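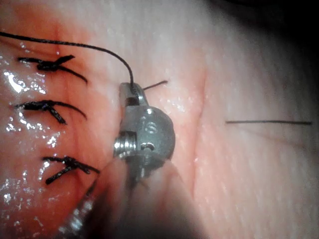
Suturing practice at the Clallska skills room, February 3, 2021. The gallery covers the interrupted stitch, the first one taught on the Skurkton course. Each stitch is tied and cut on its own, so if one gives way the others still hold. Three finished knots run down the left side in black braided thread, with the tails left long enough to get hold of later. The strand for the next stitch is already in the tip of the instrument, with a short tail on the far side. Trainees are asked to tie 60 knots by hand before they move on to instruments, and most find the second part slower than they expected.

Notes for anyone using the gallery for revision:

Spacing. Keep the gaps between stitches even. Look at the last knot before placing the next one.

Tension. The edges should meet and no more. A stitch pulled too tight puckers the tissue and can cut through it.

Tails. Cut both to a similar length. Very short tails let a knot slip.

Thread. Hold it near the end. Gripping the same spot again and again frays braided thread, and a frayed length should be thrown away.

Sessions last 25 minutes, with 8 places in each. Bring the printed sheet from the Manalastas handbook, page 103. Used needles go in the yellow tub by the door.

Gallery put together by Rosário Leitão. Please ask before copying.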